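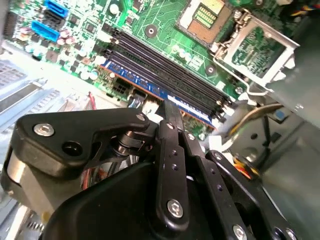
The location scrub on the Jeno archive finished at 4 a.m. and the results are in the shared folder. The script read 1314 attachments and found position data in 586 of them. Most of that was in ordinary photo headers. A smaller share was in the embedded preview, which our upload filter does not open. Memory use stayed low for the whole run. The script loads a single file at a time, so a board with one blue module seated in its bank of slots has enough for it. Disk reads were the slow part.

I have not changed any public copies yet. The cleaned files are in a separate directory with the same names, and the old links still point at the originals. Before I switch the links I want to settle what happens to captions, where people have typed the name of their street or their kid's school. The script does not touch those.

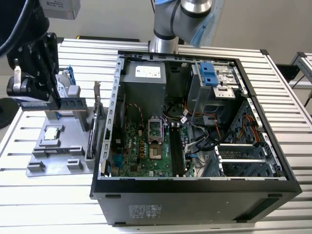 Eluned Nicholas wrote:

> I'd be careful about calling this fixed once the headers are gone.
> On the Londov thread in May, one poster had no coordinates on
> anything and it still took me a few minutes to work out where she
> lived. She had posted her bus number and the time she left home.
>
> Also, does the scrub cover the mail copies? Anyone who subscribes
> by mail got the original file the moment it was posted. Cleaning
> the archive does nothing for those.

It does not cover the mail copies, and it can't. Those sit in subscribers' own inboxes. What we can do is move the filter ahead of the mail step, so that new attachments are cleaned before they go out. I tested that order on the Kakakhel list. It adds 2 seconds per message with an attachment and nothing to plain text.

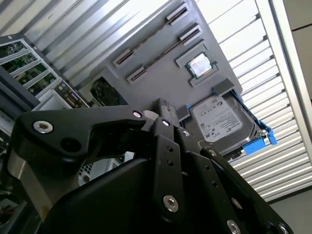

The change is 8 lines in the delivery config. The one side effect I found is that signed messages fail their signature check if the attachment is altered. For those I propose holding the message and asking the sender to resend a clean file.

On captions and schedules, I agree that a filter won't catch them. I would add a line to the posting form asking people to leave out home streets, schools and regular travel times, and let any poster edit or pull an old message without going through a moderator. The Rarnmont list already allows this, and their form text could be copied as it is.

Please send objections to the list before I switch the links. The originals will stay offline after that until we agree on a deletion date.

Zeeshan Virk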